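The Shutters on Nogueira Street

On Friday the shops of Cornbridge did not open, and Fedir Ostapchuk woke up at five anyway. For twenty-six years he had opened his hardware store at seven, and his body did not know what a strike was.

He made tea and drank it standing. Then he walked down to Nogueira Street in his good jacket, as the traders' union had asked. "Dress like people who have something to lose," Vira Palamarchuk had told them at the last meeting, and everybody laughed, but most of them did what she said.

The new sales tax had come in August. With it came a little gray machine that each shop must rent from the company Kandley, 70 a month, and the machine sent every sale to the city by itself. Fedir sold nails by weight. The machine did not understand weight. For a handful of nails he had to press eleven buttons, while the customer looked at the ceiling.

"You are early," said Vira. She was sitting on a crate in front of her fabric shop with a list on her knee.

"How many?"

"Of 143, three have not answered. The bakery, the pharmacy, and your brother-in-law."

Fedir looked across the street. The pharmacy had permission to stay open, this was agreed. The bakery was dark. But at the corner, under the sign Flekia Shoes, the shutter was halfway up, like an eye which pretends to sleep.
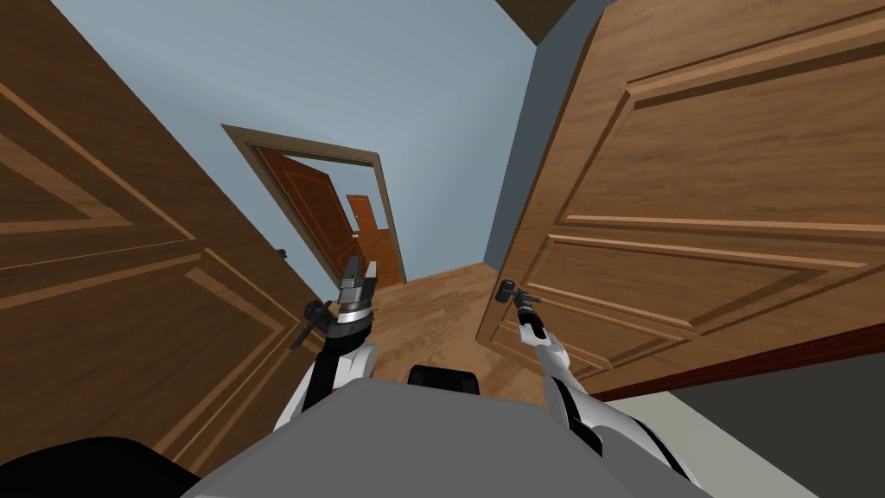 "He has a loan," Fedir said.

"I also have a loan."

"His is bigger."

Vira folded the list. She was a small woman who had never in his memory raised her voice, and she did not raise it now. "Go and talk to him before the young ones come. They will not talk so nicely."

He crossed the street slowly. Without the cars and the radios he could hear his own shoes, and he remembered that he had bought them in this same shop, at a family price which was not so different from the normal price. He bent down under the shutter.

Pavlo was at the counter with the gray machine in front of him. He had a long paper strip in his hand.

"Look at this," Pavlo said, without good morning. "I owe 3875. For one quarter. It counted the returns as sales. A woman brings back boots, and I pay tax on the boots two times."

"Did you call them?"

"I called. They said the machine cannot make this kind of mistake."

Fedir read the strip. He was not good with such papers, but he read it to the end because Pavlo was watching him.

"If I close today, I lose the day," Pavlo said. "If I open, I lose the street. I have been sitting here since four."

"Has anybody come in?"

"You."

Outside somebody had started to beat on a pot, and then a second one answered from farther up the hill. Pavlo put the strip in his shirt pocket. He took the keys from the hook, looked at them, and hung them back — then he took them again.

"Is Vira angry?"

"She has you on a list."

"With a pen or with a pencil?"

Fedir thought about it. "Pencil," he said, although he had not seen.

They went out together, and Pavlo pulled the shutter down. It stuck in the last part, as it always did, and Fedir had to put his foot on it.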